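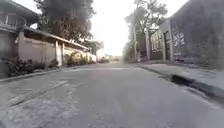
Attachment 1: street, patched section

Ticket 2387
Product: Arnia router, outdoor cabinet unit
Site: Keltthorpe
Opened: 2021-11-05
Reported by: Margarida Godinho
Status: Pending parts

Summary
Broadband drops on the Keltthorpe street run. Sync is lost for up to 18 minutes, then comes back without a restart. Customers on the Bideck exchange side are not affected.

Steps already taken by reporter
Power cycled the cabinet unit. Replaced the patch lead between the unit and the line card. Loaded the January firmware again. No change after any of these.

Log extract, cabinet unit
link down, port 2, loss of signal
link up, port 2, retrain complete
error counter 73, port 2
link down, port 2, loss of signal

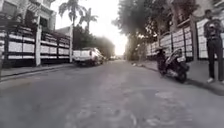

Attachment 2: street, fence and pillars on the left

Update, Wondimu Kumsa
Moved the affected customers from port 2 to a spare port. The fault followed the line, so the port is cleared. Line test from the cabinet shows low insulation resistance between one leg and ground. The reading falls through the evening and recovers by late morning. Noise margin follows the same curve.

I have ruled out the power supply. Input voltage was logged overnight and stayed within limits across every drop. Cabinet temperature is also normal.

Probable cause is moisture in a joint between the cabinet and the first distribution point. Time domain test puts the fault on the Coelho joint — the one shown on the old duct drawing, missing from the current one. Please correct the drawing whatever the outcome.
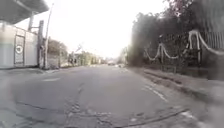 Attachment 3: road surface, cracks and white marking

Update, Margarida Godinho
Drawing corrected and uploaded. Two customers asked whether a new home router would help. Told them no, and to leave the existing one powered on so the line statistics are kept.

Next actions
1. Open the joint and check the seal.
2. Remake the joint with gel connectors, fit a new closure.
3. Repeat the insulation test before closing the chamber.
4. Leave port 2 out of service until the error counter has been reset.

Closure kit is on order. Do not raise the noise margin target as a workaround — it lowers speed on every line in the group and leaves the fault where it is.

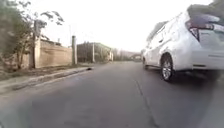

Wondimu Kumsa replied that the insulation test should be run from both ends, as a second wet joint farther out would be hidden by the first. He asked for both readings to be added to this ticket before it is closed.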